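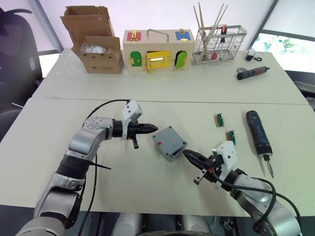

Hardness of Tap Water in Wamden and Girkgate
Project report, submitted 11th October

1. Background

Wamden is supplied from the Sanden reservoir. Girkgate, on the other side of the valley, is supplied mainly from a borehole, with reservoir water blended in when demand is high. Residents of Girkgate often report scale in kettles and shower heads. The purpose of this project was to measure total hardness at taps in both places and to check whether the values changed between a first-draw sample and a flushed sample.

Total hardness is reported as milligrams of calcium carbonate per liter (mg/L). No attempt was made to separate calcium from magnesium.

2. Sampling

Samples were collected in August from kitchen cold taps. Houses with a water softener were excluded. Each sample was taken in a 500 mL polyethylene bottle, rinsed with the same water, filled to the top and capped. At each address the first-draw bottle was filled before any other tap was used that morning. The tap was then run for two minutes and the flushed bottle was filled.

Bottles were labeled with the address code and the letter F (first) or R (running). They were kept in a refrigerator and brought to room temperature before titration.

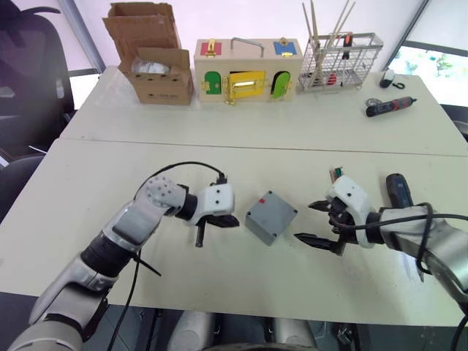 Figure 1. Small gray box on the white tabletop.

3. Titration

A 25 mL portion of each sample was transferred by pipette to a conical flask. Ammonia buffer was added to bring the pH to 10, followed by a small amount of indicator. The flask was titrated with standard EDTA solution until the last trace of red had gone and the color was blue. Titrations were repeated until two readings agreed within 0.1 mL, and the mean of those two was used.

The endpoint was hard to judge in the first batch. Adding the titrant more slowly near the end improved agreement. The first batch was repeated in full and the original readings were discarded. A deionized water blank was run with each batch and subtracted.

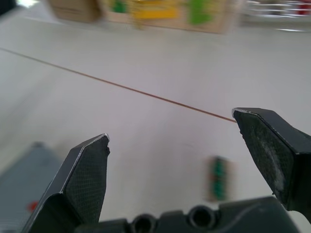

Why was the indicator added after the buffer?
The color of the indicator depends on pH, so the buffer went in first and the starting color was then the same in every flask.

4. Results

Mean hardness of the flushed samples was 133 mg/L in Wamden and nearly 200 mg/L in Girkgate. First-draw and flushed samples from the same address differed by less than the repeatability of the titration, except at one house on Arthur Road, where the first-draw value was lower. The house has a long internal pipe run, but the plumbing was not inspected and the cause is unknown.

Girkgate values were also more spread out than those from Wamden. Blending of the two sources would produce this, although the supply schedule for the sampling dates was not available. 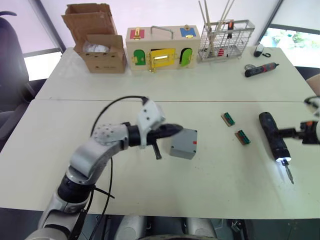
5. Limitations

All samples were taken in one month, when demand is high and the blend in Girkgate may not be typical. The EDTA solution was standardized once, at the start, and should have been checked again before the final batch. Alkalinity was not measured, so temporary and permanent hardness cannot be reported separately.

6. Further work

Sampling should be repeated in winter at the same addresses. The Arthur Road tap should be resampled with bottles filled at short intervals from first draw onward.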